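# The box test, again

Our club's fall project, in simulation

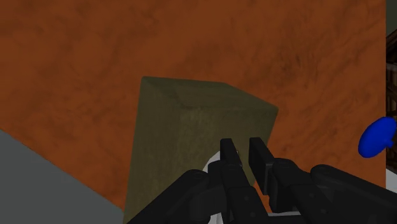
*By Zawadi Shemweta | 2024-12-27 | filed under: robot club, complaints*

I joined the Keline robot club in May, and I was told we'd be building things. Since then I have mostly watched a simulated gripper go after a simulated box. The box is green, sort of an olive drab, and it sits on a surface so streaky and orange that I can't decide if it's meant to be wood or stone.

The job sounds easy. Line up the two fingertips at the box, close, lift. Our team (we're Kaijage, the other one is Sodness) ran it 200 times before the break and got 124 clean lifts. Everybody at the meeting clapped. I asked what a clean lift was and got three answers. One of them was "it leaves the table," and by that rule a box that pops up and falls over counts.

So I went back through the logs by myself. If the box has to stay up for two full seconds, we drop to 59. I'd rather put that number on our poster. I lost the vote.

My other gripe is the box. It starts in nearly the same place every run. We move it a little, and we call that "random." There's other stuff in the simulation too, like the blue knobby thing over at the right side, and we've never once asked the gripper to pick that up. Of course we haven't! It's round and lumpy and it would make us look bad.

Sodness says they've done over 600 runs. Fine. I'd like to see where their box starts.

I don't hate the simulator. It's free, it resets in a second, and I've learned more about joint limits than I ever wanted to know. The black finger links look great up close, right down to the little screw holes. But screw holes don't tell me if the friction setting is any good, and ours was copied from a tutorial in the first week – I checked, it's still the default.

What I've asked for in January:

- one written rule for what counts as a lift
- start positions picked by the code and not by Kaijage people with a favorite spot
- a try at the blue thing, even if it fails every time

The first one got a "maybe." The other two are on the agenda under "if time."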